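How Households in Grirndale Keep Their Vegetables
Student Project Report
January 30, 2022

When I first picked this topic, my aunt laughed and asked what there could possibly be to write about carrots. Quite a lot, as I found out, and I am grateful to everyone who let me ask nosy questions about their pantries and then sent me home with soup.

Grirndale has 2,693 residents, and only one proper grocery store, the Puvero on the main road. Before it opened, most families grew their own vegetables or bought them by the sack from the farms out toward Drodden, and what you bought in the fall had to last you well into the spring. I wanted to know how much of that old knowledge is still in use, now that anyone can drive over and pick up a bag of onions after supper.

I visited 20 households and asked each of them the same 12 questions (the list is in the appendix, along with the two I wish I had worded better). The oldest person I talked to still has her mother's root cellar, with sand boxes for the carrots and a shelf for squash, and she was kind enough to let me go down and poke around for most of an afternoon. The youngest family keeps everything in the refrigerator, potatoes included, and was a little embarrassed about it!
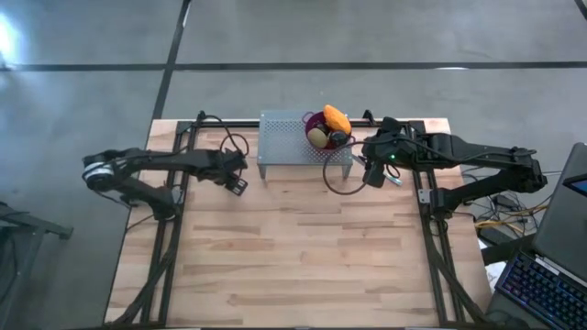 Onions and potatoes were the subject that got people talking the longest. Nearly everyone had been told to keep them apart, but the explanations were all different, and two neighbors on the same street disagreed so cheerfully that I had to put my pencil down and just listen. Squash was simpler. People leave it somewhere cool and dry, on a shelf or a spare bed, and turn it over when they remember to.

I also kept a small diary at home, where I stored carrots three ways for 47 days: in damp sand, in a paper bag, and in a plastic bag in the refrigerator. The sand carrots stayed the firmest. The paper bag ones went rubbery fairly early, and my brother refused to eat them even in a stew. I only had one batch of each, so please don't take this as the final word. I would like to repeat it with carrots pulled in May, when the garden behind the Bakilana community hall has its first small ones ready.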